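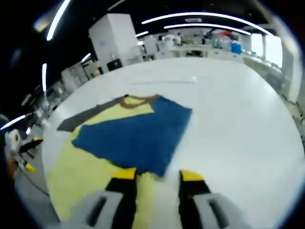

Clothing is among the oldest manufactured goods, and it remains one of the few that almost every person buys, uses, cleans, and throws away on a regular basis. The earlier chapters of this book followed fiber from the field or the chemical plant to the spinning frame, and yarn from the spinning frame to the loom or the knitting machine. The present chapter takes up the finished article at the point where it leaves the store. A garment is seldom made of one material treated in one way. Even a plain item such as the pale yellow one shown at the opening of this chapter, with its curved edge of brown trim, brings together at least two colors that must survive the same wash, and when it is stored or laundered with a cloth of another color, such as the blue one lying partly over it, a further dye enters the question. How well these materials hold their color, their size, and their shape over a period of use is the subject of the pages that follow.

Chapter 7
Garments in Use: Wear, Care, and Service Life

Chapter objectives

After studying this chapter, students should be able to:
Define service life and distinguish it from physical durability.
Explain the main causes of shrinkage and of permanent stretching.
Describe how dyes are lost from cloth and how they pass from one article to another.
Interpret the instructions on a care label and relate each to the fiber and construction of the garment.
Read a simple wear record and identify its limits.

Key terms
abrasion, colorfastness, crocking, dye transfer, elastic recovery, felting, growth, pilling, relaxation shrinkage, service life

7.1 The idea of service life

The service life of a garment is the period during which its owner is willing to wear it for the purpose for which it was bought. This definition places the judgment with the wearer. A work jacket may be faded, patched, and thin at the elbows and still be in full service, while a dress shirt with a slightly frayed collar may be retired although most of its cloth is sound. Physical durability, by contrast, is a property of the material and can be measured in a laboratory. The two are related, but the student should take care not to use one term for the other.

Garments leave service for several kinds of reasons. Some fail mechanically, through holes, tears, broken seams, or faulty zippers. Others change in size or shape until they no longer fit. Others change in appearance, through fading, staining, or pilling. A large group leaves service with no fault at all, when the owner's size, work, or taste has changed. Textile engineering can do little for this last group, which is discussed in Chapter 11 under resale and reuse.

The proportions vary a great deal with the type of article. Socks are usually discarded for holes. Knitted tops are more often discarded for loss of shape or for stains. Coats tend to be given away in sound condition.

7.2 Forces acting on cloth

A garment in use is pulled, bent, rubbed, and compressed many times a day. The forces are small compared with those applied in a strength test, and they rarely break a sound yarn outright. Their effect is cumulative. Fibers at the surface are worked loose, yarns shift within the structure, and areas under repeated load, such as the knees, the elbows, and the seat, slowly become thinner or longer than the cloth around them.

Three properties govern the response of a fabric to pulling. The first is extension, the amount by which the fabric lengthens under a given load. The second is elastic recovery, the share of that added length which is lost again when the load is removed. The third is growth, the added length that remains after a stated period of rest. A fabric with high extension and good recovery is comfortable and keeps its fit. A fabric with high extension and poor recovery will bag.

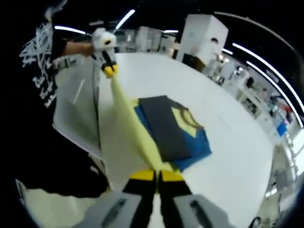
Figure 7.2. A pale yellow cloth drawn taut into a diagonal strip, held at both ends.

Direction matters as much as load. Woven cloth extends least along the warp and the weft and most along the bias, the diagonal between them. Tailors make use of this behavior when they cut a collar or a skirt panel on the bias, and home launderers meet it as a nuisance when a wet article hung by one corner dries out of square. Most weft knits extend more readily across the width than along the length. When a fabric is pulled strongly in one direction, it also narrows in the other, and any test that reports only the change in length gives an incomplete account.

Time matters also. A fabric held under load for an hour will generally show more growth than the same fabric pulled to the same length and released at once. For this reason, written test procedures state how long the load is applied and how long the sample is allowed to rest before it is measured. Students comparing results from two sources should check both periods before drawing any conclusion.

7.3 Shrinkage

Shrinkage is a reduction in one or both dimensions of a fabric, most often after wetting, heating, or tumbling. Three types are treated in this book.

Relaxation shrinkage occurs when cloth that was stretched during manufacture returns to its natural dimensions. Weaving, knitting, dyeing, and finishing all place the cloth under tension, and some of that tension is set into the fabric as it dries. The first wash releases much of it. Finishers limit the effect by compacting the cloth before it is cut.

Felting shrinkage is found in wool and certain other animal hairs. The scales on the surface of the fiber allow movement more easily in one direction than in the other, so that agitation in water causes the fibers to travel and lock together. Felting cannot be fully reversed.

Thermal shrinkage affects synthetic fibers that are heated beyond the temperature at which they were set. It is the usual cause of damage when a polyester article is dried or pressed at too high a setting.

7.4 Loss and transfer of color

Colorfastness is the resistance of a dyed or printed material to change in its own color and to the staining of other materials. It is always stated with respect to a particular agent. A dye may be fast to light and poor to washing, or the reverse. A statement that a fabric is "colorfast," with no agent named, has little technical meaning.

In laundering, some unfixed dye may leave the fiber and enter the water. Part of it is rinsed away, and part may settle on other articles in the load. Pale goods show this staining most clearly. Garments that combine a light body with a darker trim present a special difficulty, as the two cannot be sorted into separate loads. Makers of such garments are advised to test the trim and the body together, in the combination in which they will be sold.

Color may also pass between dry articles by rubbing, an effect known as crocking. Dark denim is the familiar case. New articles in deep shades should be folded apart from light ones until they have been washed.

7.5 Case study: the Jastberg wear record

The value of patient record keeping can be seen in the work begun by Houda El-Sayed at the Jastberg hospital laundry. Staff uniforms at Jastberg were issued from a common stock and returned to it after each shift. El-Sayed arranged for each uniform to carry a numbered tape inside the waistband, and the laundry entered the number each time the article was washed, repaired, or withdrawn. By the close of the record in December, 2689 articles had been entered.

The results were reviewed by Mirko Bassi, then responsible for purchasing. Bassi observed that the tunics supplied by Ferarine were most often withdrawn for worn cuffs while the cloth of the body remained sound. The purchasing specification was revised to call for a double-turned cuff, and the median tunic from the next delivery reached 72 washes before its first repair.

Two limits of the record deserve attention. The laundry noted the reason for withdrawal in a single word, and the word "worn" was applied to thin cloth, frayed edges, and pilling alike. In addition, articles lost or taken home did not appear as withdrawals at all. A later study at Cuevas used a fixed list of reasons and required a return date, which removed both difficulties at the cost of a slower intake desk.

7.6 Plan of the chapter

Section 7.7 sets out the standard methods for measuring abrasion and pilling. Section 7.8 treats care labels, beginning with the wash symbols and proceeding to drying, pressing, and professional cleaning. Section 7.9 considers repair, including darning, patching, and the replacement of trim. The chapter closes with problems based on the Jastberg data and a reading list, in which Gruner's account of early laundry practice is recommended to students with an interest in history.

Before You Read

1. Select a garment you have owned for more than one year. Write down each change in its size, shape, surface, or color.
2. For each change, state which of the forces or agents named in Sections 7.2 through 7.4 is the most probable cause.
3. Copy the care label in full, if it is still legible, and keep it for use with Section 7.8.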